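Aspirateur-balai Skomthorpe : mon avis après un vrai usage quotidien

Publié le 2019-08-21 par Cường Tạ
Rubrique : Maison, entretien des sols

Je repoussais l'achat d'un aspirateur-balai depuis des années, persuadé que c'était un gadget bon pour les miettes du petit-déjeuner. J'ai fini par prendre le Skomthorpe en février, et je ne reviendrais en arrière pour rien au monde ! Appartement de 53 m², parquet ancien dans le séjour, carrelage dans la cuisine, un chat à poils longs qui s'appelle Güneş et qui dort partout sauf dans son panier : voilà le terrain.

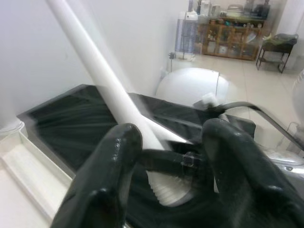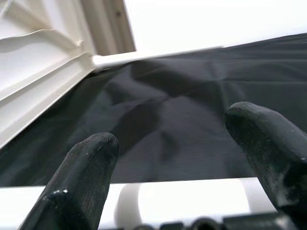 Prise en main

Le montage prend le temps d'un café. On clipse le tube, on clipse la tête, on met à charger et c'est tout. La notice tient sur une feuille pliée et la version française a été relue par quelqu'un qui parle français, ça fait plaisir. Le support mural demande 2 vis, fournies avec des chevilles correctes (je les ai quand même remplacées, mes murs sont en vieux plâtre et tout s'y effrite).

Ce qui m'a séduit dès le premier passage, c'est l'équilibre. Mon ancien Flekent, un traîneau increvable, me suivait comme un chien têtu et se coinçait à chaque pied de table. Avec le Skomthorpe je passe sous le buffet d'un seul geste, le manche presque à plat, et le poignet ne fatigue pas. Même ma mère, qui a l'épaule capricieuse, a fait tout le couloir sans se plaindre !

Sur le parquet

Un régal. La poussière fine entre les lames part au premier aller-retour en vitesse normale. J'avais peur des rayures, j'ai surveillé de près le coin devant la fenêtre où la cire marque pour un rien : aucune trace. Les moutons de poils sous le lit disparaissent aussi, et c'était mon critère numéro un.

Sur les tapis

Je suis un peu plus partagé. Tapis ras, parfait. Sur le kilim, il faut tenir les franges avec le pied, sinon elles se font avaler. Sur le tapis épais de la chambre, je passe en mode fort et la tête colle tellement qu'on fait un peu de musculation. Le résultat est là, mais la batterie fond : environ 17 minutes à ce régime, contre largement de quoi faire tout l'appartement en mode normal.

Entretien

Le bac se vide par le bas, au-dessus de la poubelle, sans nuage si on y va doucement. Les cheveux s'enroulent autour de la brosse, comme sur tous les appareils que j'ai connus, un coup de ciseaux dans la rainure et on n'en parle plus. Le filtre se rince à l'eau claire. Laissez-le sécher une bonne journée, j'ai voulu aller trop vite une fois et l'odeur de chien mouillé m'a servi de leçon.

Et par rapport au Brinero ?

Ma voisine a le Brinero et nous avons échangé nos appareils le temps d'un week-end. Le sien est plus silencieux, je le reconnais volontiers, et son petit suceur pour les plinthes est une merveille. Par contre le bac est minuscule et la gâchette doit rester enfoncée tout le temps. Chez moi, avec un chat, le choix est vite fait.

Ce que j'aimerais voir changer

Un vrai rangement pour les accessoires, les miens traînent dans un tiroir. Et un voyant de batterie plus précis, le clignotement prévient quand il est déjà trop tard pour finir la cuisine.

Ma note : quatre étoiles et demie. Si vous l'avez sur de la moquette, racontez-moi en commentaire, je suis curieux de savoir comment il s'en sort sur une grande surface.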